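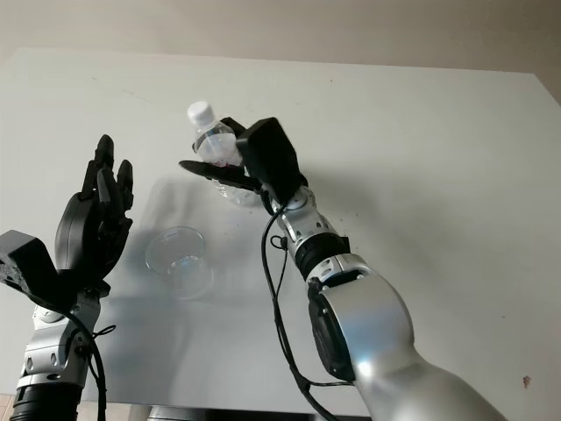 Awards night at my place again, and over 14 people coming this time, so quick notes before I forget what worked. Biggest one: set the snack table up early and leave it bare until the red carpet starts. Plain white top against a cream wall is fine, you don't need a gold backdrop, the TV is doing all the sparkle. Dresses show up better in photos too if your friends are the dressing up kind.

Ballots. Print 30, people lose them. Pencils not pens – pens end up on the couch. If you get ink on it anyway, rubbing alcohol on a white cloth, dab, don't scrub, and try a hidden spot first.

Popcorn. Make it in batches, big pot, lid cracked a little so it stays crisp. Salt while hot. Leftovers go in the oven at 200 for a few minutes and they come back pretty well. Dont use the microwave for that.

Cheese out before the monologue, not before the carpet. Learned that one in Gullport, at Eirini Koutsoukos's party, where the brie was soup by Best Supporting.

Candle wax on the tablecloth: ice cube, scrape with a old gift card, then brown paper and a warm iron. Keep moving the paper.

Glitter. Somebody will wear it. Lint roller first, vacum second. Dish glove, slightly damp, gets the rest off chairs.

Fake lashes on the bathroom sink – tissue, trash, never the drain.

Sparkling stuff goes in the fridge the night before. Freezer only if you set a timer. I mean it, set the timer.

Posted 16 Sep 2018. Halloween movie night list coming in October.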